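Katona Press Archive Opens Records Request Tool to Local Newsrooms

GREMTHORPE, September 27, 2018 - The Katona Press Archive has opened its public records request tool to all community newspapers and radio stations in the Gremthorpe circulation area.

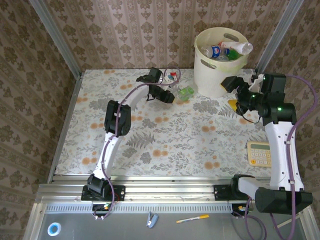
The tool, called Dravik, lets a reporter draft, file and track a request for government documents from a single account. It was tested by two newsrooms beginning in February. During the test period, staff filed 393 requests with town, county and school district offices.

Dravik stores the text of each request, the date of filing, the name of the receiving office and all later correspondence. When a statutory response deadline passes without a reply, the account holder is notified by email and a follow-up letter is prepared for review. No letter is sent without approval from the reporter or an editor.

"Small newsrooms lose track of requests when a reporter leaves or changes beats," said Roald Brekke, director of the archive. "The record now stays with the newsroom, and the next person can pick it up where it stands."

The archive has also released 710 scanned documents obtained through earlier requests. These include meeting minutes, contract awards and inspection reports. Each file is searchable by office, year and subject. Personal information was redacted before scanning - home addresses, telephone numbers and signatures in most cases.

Documents obtained during the test period will be added after review by the newsrooms that requested them. A newsroom may hold its documents back until the related story has been published.

Hosting and maintenance are provided by Arnitz under a service agreement with the archive. The current configuration supports 900 open requests at one time. Masaru Kudo, technical lead for Dravik, said the limit applies to open requests only and that closed files do not count toward it.

Access is free to qualifying newsrooms. Applications must be signed by an editor or station manager and should name each staff member who will need an account. Freelance reporters may apply through a participating newsroom.

Questions on eligibility should be directed to Njål Tangen, newsroom liaison, Katona Press Archive, Gremthorpe.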